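3.2 Bottles kept after first use

We now turn to glass and other clear containers, the largest group in the diary data after carrier bags. Households in Chisholm and Pekora were asked to write down any container that was still in the home one week after the contents were finished. No minimum size. Lids counted only when they came with the container. The instructions were the same in both towns, apart from the drop-off address on the back page.

Keeping was common in both places. Of the 40 households that returned a usable diary, only 3 had no kept container at all, and two of those were in the middle of moving. The rest kept at least one, mostly drink bottles and jam jars. Tins came up less than we had expected from the pilot. Plastic tubs were kept in large amounts but thrown out again fast, often inside the same diary period, so they are treated apart in Section 3.4.

Why a bottle stays and another goes is harder to say from diaries alone. People wrote short reasons ("nice one", "good for oil", "will use") and the reasons do not line up well with later use. A bottle marked "good for oil" in the first week was sometimes still empty in the last. Lévesque, in an unpublished report on kitchen storage in Dreler, calls this holding stock: things kept against a need that has not come up yet. We use the term here but a bit more loosely, to include containers kept for their looks.

Closure matters. Bottles with a screw cap were kept longer than bottles with a crown cap or a pull cork, and this held in both towns. The reason seems plain enough, a bottle that can't be shut again is a vase or nothing. Several diaries mention a lost cap as the point where the bottle went out with the recycling. One household kept a drawer of spare caps and tried them on each new bottle, with mixed results.

Decoration is the second factor. We coded each container as plain, paper label, or printed/decorated, going by the diary sketch or by the notes taken at the home visit. Decorated ones did better at the end of the diary period. Fruit prints did best of all, though the group is small and we would not lean on it much. Lettering worked too, mainly lettering that looks hand drawn, see Figure 7. Paper labels were a problem for almost everyone: they were soaked off, half came off, and the bottle was then judged ugly and dropped. 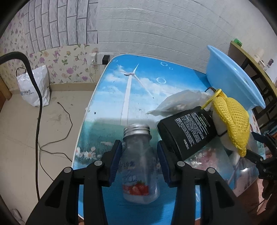 Figure 7. Clear bottle with metal screw cap, handwritten-style lettering and a strawberry label band. Coded as decorated, closable.

The two factors overlap and we can not fully pull them apart. Drinks sold in decorated bottles tend to have better caps, and cost more, and price may be doing some of the work. Asked about price in the follow-up call, people mostly said it made no difference. We doubt this. In Pekora the Brurnus grocery sells syrup in both a plain and a printed bottle, same syrup, and the printed one was kept more often, but buyers of the printed one had also chosen it in the first place.

Shape gave us very little. Narrow necks were disliked for cleaning, and this comes up again and again in the comments, yet narrow-necked bottles were kept about as long as wide ones. Perhaps they are kept and not used. The diaries did not ask for use day by day, only for presence, which in hindsight was a mistake. A tick box for "filled this week" would of been enough and is now in the revised form.

A note on coding. All entries were coded by the first author and then a second time by a student assistant without sight of the first codes. Disagreement was mostly over "decorated": does a molded pattern in the glass count? We said yes if it could be seen from across a table. Raised maker's marks on the base, no. Entries with neither a sketch nor a visit note were left out of the comparison but stay in the overall count. The full set runs to more than 4000 entries, bags included.

Diary collection in Chisholm closed on 6 May 2020, later than planned. Home visits had stopped by April and the last group of households was reached by phone only. For these we have no notes of our own on decoration and had to go by what people told us over the line. Leaving them out does not change the order of the groups. It does thin out the crown cap group so far that we do not report on it by town.

Jars are next. They behave differently enough from bottles, mainly becuase people give them away filled, that the same coding could not be used.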